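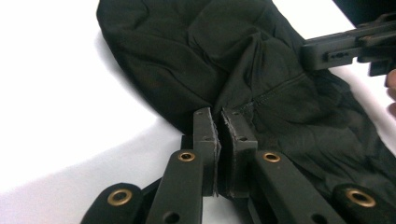 Trellow Two-Hand Laundry Set
January
By the Clindeck product desk

The Trellow set is a pair of hand-held grippers for sorting and folding small loads. Lockyer sells it to laundries and repair shops that want to try a machine on part of the work. It does not replace a person at the bench.

Towels and flat cloths are the strong point. In our shop test it folded 100 of 110 hand towels without help. Jackets are harder. A thin, slippery shell slides over itself, and the grippers often pick up two layers where one was wanted. Zippers must be closed by hand before folding.

Small knit items can be picked up and laid flat one at a time. Pairing and turning right side out are still jobs for a person. 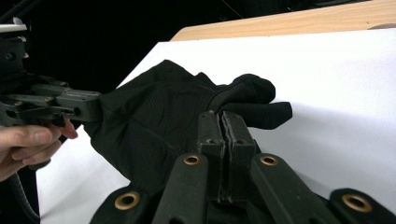
Can it turn gloves right side out?
Not at present. Turn them by hand first, then let the set lay them flat and stack them.

Each set comes with 2 grippers, a bench clamp and spare pads. Change the pads after 50 hours of use. Allow a clear work area on both sides of the mount. The set needs a person nearby while it runs, mostly to free snagged cloth.

Related items
Trellow replacement pads
Clarkix bench clamp, wide
Clarkix folding board
Lockyer sorting bins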